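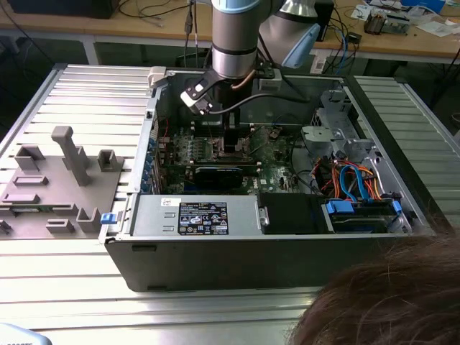

キムサイド放送は11月、討論番組に出演する解説者の利害関係をめぐる外部調査の報告書を公表した。138ページに及ぶ文書の結論は「視聴者の判断を著しくゆがめた事例は確認できなかった」。局は同じ日の夕方のニュースで、この一文を3回読み上げている。

調査のきっかけは、看板解説者のセナン・ジェラティ氏が、安全保障コンサルティング会社サレルから顧問料を受け取っていたと報じられたことだった。ジェラティ氏は夜の番組で、沿岸警備予算の増額を繰り返し訴えてきた。サレルは、その予算の配分をめぐって政府に助言する立場にある。番組での肩書はずっと「国際情勢アナリスト」で、サレルの名が画面に出たことはない。

報告書もこの点は認めている。ただし表現は「開示の運用に改善の余地があった」にとどまり、誰がいつ顧問契約を知ったのかは本文のどこにも書かれていない。付属資料の年表には契約の開始時期が載っているものの、局内で共有された時期の欄は空白である。

## 13件の差

報告書が検証対象としたのは、過去4年間の出演1316件だ。一方、フリー記者のナズマ・ナナヤッカラ氏が番組表と録画から独自に作った一覧では、同じ期間の出演は1329件になる。差は13件で、全体から見れば小さい。

問題は中身のほうだ。ナナヤッカラ氏によると、抜けている13件はすべて深夜の特別番組で、うち9件にジェラティ氏が出ている。沿岸警備法案の採決を控えた2週間に集中しており、そのうちの1本では、法案に慎重な議員を氏が「現実を見ない人たち」と呼んだ。

「単なる集計漏れなら、もっとばらけるはずです。一覧は調査が始まる前に局へ送ってありますが、受け取ったという返事すらもらっていません」とナナヤッカラ氏は話す。

局の広報は本紙の問い合わせに、特別番組は「編成上の区分が異なるため対象外とした」と回答した。ところが報告書の冒頭には、対象は「解説者が出演した全番組」とある。どちらが正しいのか改めて尋ねたが、締め切りまでに返答はなかった。

## 調査したのは誰か

調査をまとめたのは、元行政審判官のガダ・ガネム氏である。経歴に疑問を挟む余地はあまりない。気になるのは費用の出どころで、調査費の半分はシバタ財団が負担した。財団はメディアの信頼回復を掲げる団体だが、キムサイド放送の報道局長ブレズィン・マドックス氏が昨年まで助言役を務めていた。マドックス氏は、問題の討論番組の責任者でもある。

ガネム氏は会見で「財団から内容に関する指示は一切なかった」と述べた。おそらくその通りなのだろう。しかし、指示がなくても対象番組の一覧は局が用意し、聞き取りの相手も局が選んだ。ガネム氏自身、一覧を局以外の資料と突き合わせたかと聞かれて「その作業は依頼の範囲に含まれていなかった」と答えている。

聞き取りに応じたのは21人。番組を途中で降板した解説者は1人も入っていない。そのうちの1人は本紙に、顧問契約のことは楽屋で普通に話題になっていたと語った。氏名は出さない約束で話を聞いたため、裏付けとしては弱い。それでも、ガネム氏の調査班が電話をかけてみる理由にはなったと思う。

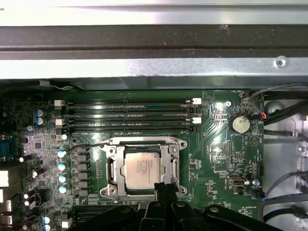 マザーボードのメモリースロットとCPUソケット

## 「自主的な」開示

局は再発防止策として、解説者に年1回、収入源の自己申告を求めるとしている。申告書は報道局長、つまりマドックス氏が保管し、画面に表示するかどうかは「番組の文脈に応じて」番組側が決める。虚偽の申告に対する罰則はない。視聴者が申告書を閲覧する手続きもない。

この仕組みがジェラティ氏の出演当時にあったとして、何が変わっていたのか。マドックス氏は会見で「意識は確実に変わっていた」と答えたが、サレルの名前が画面に出たかどうかについては「仮定の質問」だとして答えなかった。

プランステッド市議会のティティラヨ・バシル議員は、市が番組の公開収録に会場を無償で貸していることを理由に、少なくとも市の施設から放送する回では利害関係を字幕で示すよう求める動議を準備している。局は「編集の独立に対する介入になりかねない」と反発した。独立という言葉を持ち出すなら、まず解説者に金を払っていた会社との関係について使ってほしかった、とバシル議員は言う。

もっとも、議会側の姿勢にも首をかしげる部分はある。バシル議員の会派は、2年前に同じ番組の収録を市に誘致したとき、出演者について何の条件もつけなかった。当時すでに、ジェラティ氏がサレルの催しで講演したことは同社の案内冊子に載っていた。動議の文面はまだ公開されておらず、会派内で何人が賛成するのかも分からない。

ジェラティ氏本人は取材に応じていない。代理人を通じた短い声明では「意見は常に自分自身のものであり、誰かに買われたことはない」としている。声明は顧問料の額にも、契約が今も続いているのかにも触れていない。サレルは「個別の契約についてはコメントしない」とだけ回答した。

氏は12月から番組に復帰する予定で、局によれば肩書の変更はない。ナナヤッカラ氏は1329件の一覧を今月中に全文公開するという。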